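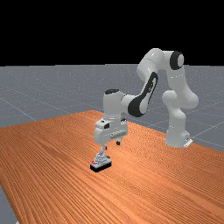

Fig. 1. Simulated tabletop task, arm over a small stepped object on a flat black base.

Week 6 handout: Can machines do chores yet?

Short answer for the exam folks: some chores, some places, with someone standing by. Long answer is the rest of this sheet. Bring it to section, I won't reprint.

Recap from last time

Chore = a job with a goal people agree on but steps they don't. "Clear the table." Clear it of what? Where does it go? Shop floor jobs look easier because somebody already answered those questions, fixed the part in a jig, painted a line on the floor. Keep that split in your head for the reading.

Three words we keep using:
Reach - can the arm get there at all
Grasp - can it close on the thing and keep it
Recover - what happens when the thing slips

Demos show the first two. Ask about the third. Always.

Why start in simulation

Cheap. Resets itself. Nobody sweeps up glass. You can run the same pick overnight with the object turned a little each time, and the log is clean in the morning. A bare table on a gridded floor is plenty for a first pass on reach, and OK for a first pass on grasp.

What sim is bad at: soft stuff (towels, bags, bread), anything sticky, friction in general. Contact between finger and object is where the numbers go wrong. A pick that is solid in sim can skid on a real counter with a bit of grease on it. Teams deal with this by randomizing friction, weight, lighting, and then hoping. Some of it works pretty well.

Case A: the Sindmont bench

Sindmont does small parts kitting. Pick a part from a tray, put it in a box, next. They ran the pick in sim first, then 400 trials on the real bench. 2 parts out of the whole catalog caused most of the trouble, both of them low and flat. Fingers come down, touch the table before they get any side to hold. A person slides the part to the edge and pinches it. The arm had no edge move, so it just tried again. And again.

Fix was dull. They put the flat parts on a foam strip. So did the robot learn the job, or did the job change? Write a paragraph on this, due next section.
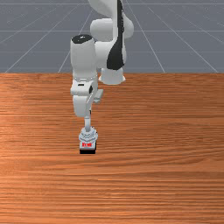 Low objects again, then. Things to work out on paper before we meet:

- Clearance. How close can the fingertips get to the wood before the controller should stop? What if the table height is off by a hair?
- Approach. Straight down is simple to plan. When is it the wrong choice? (think about a shelf, or a sink)
- Done or not done. How does the program know it has hold of the thing? Finger width? Force? Camera? Each one lies to you sometimes, say how.

Case B: Girnetti kitchen trial

Girnetti tried dish clearing in a staff kitchen in November. Mugs, plates, spoons. 100 tidy-ups logged. Mugs fine. Plates ok if not stacked. Spoons awful, esp. spoons inside mugs. Also people kept helping, moving a cup closer to the arm, wich wrecks your data. Their write-up counts a helped pick as a success. I wouldn't.

Compare with Sindmont: same kind of gripper, very different afternoon. Bench had known parts. Kitchen had whatever people left there.

Reading a claim

Before you believe a success number, find:
who set up the objects
how many tries per object
who reset it between runs
whether failures were dropped as "hardware issues"
speed vs a person doing the same thing

The Aquino survey (in the reader) went through 2,711 reported pick attempts and the resets are missing for a lot of them. Read the methods part, skip the intro.

So, yet?

Shop floor, sorted parts, fixed light: yes, already boring. Home, one narrow job such as vacuuming: yes, long ago. Home, general tidying: not at a price or a speed you would put up with. Laundry folding goes on next weeks sheet, too much for this one.

For section: pick one chore you did this morning. List every time your hand changed its grip. Keep it to one page. Typed please, I can't read half of you.

We use cookies to remember your settings. Accept / Manage choices

Get new Kendudico course notes by email. Sign up

Related handouts
Week 4: Grippers, suction and hands
Week 5: What a camera knows about a cup
Week 7: Cloth, bags and other soft trouble
Lab sheet: Setting up your first simulated pick

Kendudico Open Courses | Contact | Copyright | Back to top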